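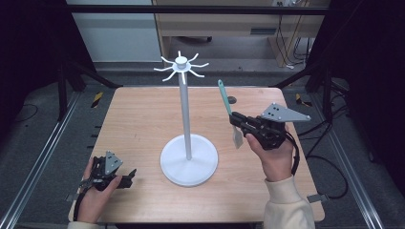
Hanging task: keep the misses or throw them out?

mcrabtree
Posted 24/04/2023
We're recording two-handed demos with the hand-held grippers, kitchen tools onto a rack with eight hooks. I have 400 episodes so far. In 47 of them the person misses the hook at least once, backs off and tries again. Stuart wants those gone before we train. I'd keep them. What do other people do?

stu_bloxham
For the record, I said gone from the first training run, not deleted. A policy that sees a lot of hesitating learns to hesitate. We had that on the Hebden set and it took weeks to find.

tgoodall
Keep them, but tag them. If the person recovers in one move, that's useful data. If they wave the tool around near the pole for nine seconds, cut it.

mcrabtree
Tagging is fine by me. Who decides what counts as one move, though? Two of us went through the same batch and didn't agree.

tgoodall
Write the rule down before anyone looks at the clips. Ours is that the tool can't drop below the hub between tries.

imelda_m
I'd worry more about the starts. On Pometti every episode began with the rack in the same spot, and the policy fell apart when we shifted it. Are you moving the base between takes?

mcrabtree
Not enough. It gets a nudge when somebody remembers. I was going through the gripper views last night, checking how much of the base is in view with the fingers open and nothing held. I want that to vary more than it does.
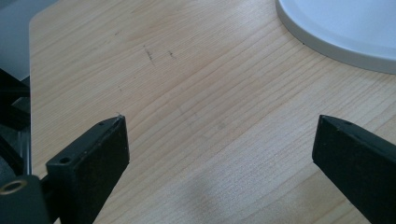
Lorraine Lambert: Varying the base is good, but vary which hook you aim for as well. People pick the nearest one every time unless you give them a list.

stu_bloxham
Agreed on the list. I still say clean episodes first, then add the misses and compare. Otherwise we're guessing.

mcrabtree
OK — two runs, same settings, one with the 47 and one without. I'll print a hook list for the next session and post both results in the Prernau thread.

imelda_m
Please post the rule you use for tagging too.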